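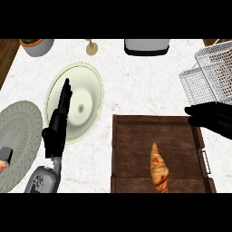 The Croissant Problem

At a small robotics lab in Clomville, a kitchen that doesn't exist is teaching two arms to clear a real table

The kitchen has a marble counter, a wooden tray with a metal handle, a croissant and a large pale plate. It has no sink that works, no mail piled by the toaster and no smell of any kind. In the time it takes you to read this sentence, a computer down the hall can run through a whole morning's worth of breakfasts in it, and drop most of them.

"We drop them on purpose," says Kyriaki Kalogeropoulos. She thinks about this. "Well. We let it happen on purpose."

Kalogeropoulos leads the Kolo project at Helesero, a company that occupies the upper floor of what used to be a carpet showroom. Kolo is a method for training a pair of robot arms to work together on household chores, and it does nearly all of its training in simulation. The chore of the season is moving a croissant from a tray to a plate. One arm is supposed to steady the plate. The other is supposed to fetch the pastry. A four-year-old can do it, although a four-year-old will eat the croissant, and that puts the robots slightly ahead.

The trouble with two arms is that there are two of them. A single arm has to know where its own fingers are. Give it a partner and it has to guess what the partner is about to do, and the partner is busy guessing back. Early versions of the software dealt with this the way two polite people deal with a narrow doorway. Both arms would start forward, both would stop, and both would hover over the counter until the clock ran out.

"You would watch it and feel embarrassed for them," Kalogeropoulos says.

The usual cure is to put a boss in charge, one program that plans every motion for both arms at once. It works, up to a point. It is also slow, and it falls apart when something moves that the boss did not plan for, such as a plate sliding an inch to the left. Kolo takes a different line. Each arm runs its own copy of the same policy, the bit of software that turns what the cameras see into what the joints do. During training, one of the copies gets swapped out every so often for an older, worse version of itself.

So an arm that has become quite good at steadying plates will find itself paired, without warning, with a colleague who learned what a plate was that morning. The only way to score well is to cope. You watch what the other arm is doing and fit in around it. Anyone who has worked in a restaurant will recognize the setup.

The scenery gets shuffled too. Between runs, the software moves the tray, turns the croissant, changes the light and scatters things around the edges of the counter that have nothing to do with the job: a placemat, a plant in a gray pot, a couple of wire baskets leaning on each other. The clutter is there to be ignored. Teaching a robot to ignore things takes a surprising share of the budget.

Then comes the part where it has to work on a table you can put your elbows on. The lab keeps one, with two real arms bolted to it and a supply of bread from a bakery called Furtado, a short walk away. Furtado has been told what the croissants are for and has asked not to be credited. I am crediting them anyway, as they are very good croissants.

I visited in July, when the team was testing the latest version. The rules were simple. The arms got 16 tries in a row, with a person resetting the table between each. A try counted if the croissant ended up on the plate, whole, with the plate still on the table. The arms managed it 14 times. The version trained the ordinary way, with two equally skilled copies and no surprise guests, had been given the same test the week before and had managed 2.

Of the failures I saw, one was dull. The fetching arm closed on air, lifted nothing with great care and delivered it to the plate. The other is now a short video that gets passed around the office. The fetching arm takes hold of the croissant by its pointed tip and the tip comes off. The arm pauses. It sets the tip down in the exact center of the plate and withdraws, and the whole thing looks like the sort of dessert you pay too much for.

Flaky pastry is where the simulated kitchen shows its limits. Its croissant is golden and ridged and looks fine, but under the crust it is a solid lump that cannot shed a crumb. The arms have never met butter. Kalogeropoulos has spent part of the summer trying to make a virtual croissant that crushes properly, and the results so far slow the computer down so badly that you might as well bake.

There are other reasons to hold off on firing your waiter. Sixteen tries is a small test, and she is the first to say so. The real table has been kept tidy and the lights in the room have been kept on. The arms also know only this one task, and would greet a bagel as a visitor from space. A bigger round of tests, with bowls and mugs and a cloth napkin that everyone at Helesero already seems to dread, is set to start on Sep 1, 2025.

What interests other people in the field is the business with the bad partner. It is cheap, for one thing. Old copies of a policy are lying around on every lab's hard drives, usually waiting to be deleted. Kolo just puts them back to work. And the skill it builds seems to carry over: when Kalogeropoulos took hold of the plate herself and dragged it slowly across the table, the fetching arm followed it, waited for her to stop and put the croissant down.

She had not trained it to work with a person. She guesses that from where the arm sits, a person is one more partner who hasn't quite learned the job.

By late afternoon there were over a dozen used croissants in a box by the door, each with a slight pinch at the waist. I was told to help myself. I took 2.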